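Kernthorpe Desktop File Holder, Mint – reviewed after one full school term

Posted 30 November 2019 by Anahera Ashby

I have owned a great many file holders, and most of them ended their days sideways in a closet with a single takeout menu inside. So I came to the Kernthorpe with modest hopes. It's a plastic box for standing folders up in. There is only so far a company can go with that, although the leaflet gives it a good try and uses the word "journey" twice.

The color is listed as mint. It's a very pale mint, the shade of a dentist's waiting room, and I've grown fond of it. The slots in the sides are said to let your papers breathe. My papers are mostly spelling worksheets and have never complained of stuffiness, but the slots do make it easy to grab with one hand when you need the table back for dinner.

It holds two hardcover folders nicely. They lean, mind you. If you want your folders at attention you'll have to stuff the thing full, and then you can't get anything out without dragging its neighbor along. I settled for leaning. The small compartment at the front is the best part and takes all the little bits that otherwise migrate under the toaster.
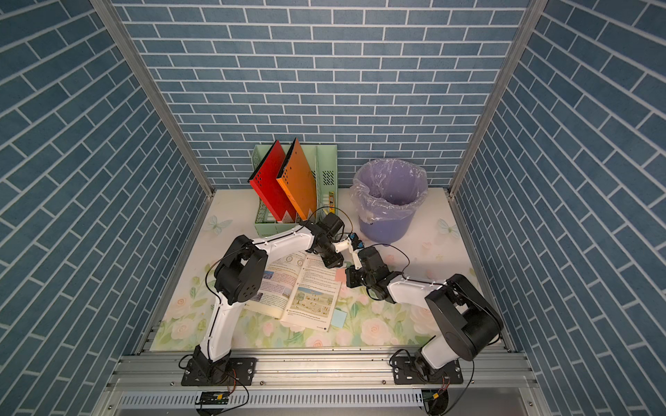

Stability is better than I expected. The old Vulteck holder I had before this one tipped over whenever anybody opened a textbook with any conviction. The Kernthorpe has stayed upright through 35 evenings of homework, including the long division ones, where the table gets leaned on a lot – and occasionally thumped.

Now the complaints. The price sticker came off in 200 pieces and left a gummy patch that took dish soap and most of a podcast to shift. The inside corners collect eraser crumbs, and a cloth won't reach them. I use an old toothbrush. My friend Meinir Meredith bought hers in gray and reports the same crumbs, only better hidden.

It also won't take anything wider than a standard folder, so my son's art pad still lives behind the couch.

Would I buy another? Yes, on sale. Four stars, with one held back for the sticker.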